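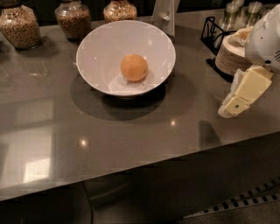 Our project looked at how the layout of a self-service snack counter affects what people take from it. We chose the counter in the Kamath common room, which is open to students and staff from 7 a.m. and has no one serving. Dry food is kept in glass jars along the back, with a wire rack and clear plastic cups further along, and fruit goes in a wide white bowl closer to the front. We wanted to know if the position of the bowl made a difference to how much fruit was eaten, and what else got in people's way.

Group members: Temitope Isah, Ryan Marsden, Seo-ah Wi
Module tutor: Poppy Staniforth

Background

The common room manager, Amrit Kennedy, told us that fruit was often thrown away at the end of the week while the jars had to be refilled most mornings. A short survey in June got 200 replies. The most common complaint was that the counter felt crowded at busy times, and the second was that people could not tell if the fruit was for everyone or had been left by someone.

Method

The study ran for 14 days in July. For the first half the bowl stayed at the far end of the counter next to the sink. For the second half it was moved to the middle, in front of the jars. Everything else was kept in its usual place. One of us sat in the room for 20 minutes at 8 a.m. and again at 12.30 p.m. and wrote down what each person took and in what order. We did not write down names.

The fruit was topped up each morning from the same supplier box. In the afternoon we let the bowl run down, as the room normally does, and noted the time when the last piece went.

Results

More fruit was taken in the second half of the study than in the first. The change was clearer at lunchtime than in the morning. In the morning most people went straight to the jars in both halves, and several put cereal in a cup and left without looking at anything else.

We also found that the last piece of fruit stayed in the bowl much longer than the ones before it. On three afternoons it was still there when the room closed. Seo-ah asked a few people why, and the usual answer was that they did not want to be the one to empty the bowl. A wide bowl may make this worse. With one orange at the bottom there is a lot of white showing around it, and a smaller bowl would look fuller.

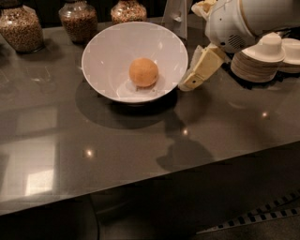 Problems with the method

Two weeks is a short time and the second half was warmer, so some of the increase could be down to the weather. Ryan's sheets for one lunchtime were lost and we left that session out of both totals. We also had no way of knowing when the same person came back.

Recommendations

Keep the bowl in the middle of the counter. Try a smaller bowl in the afternoon, or move the remaining fruit into one. Put up a label saying the fruit is free to take. Amrit has agreed to test the label next term, and our tally sheets have been passed to him for comparison.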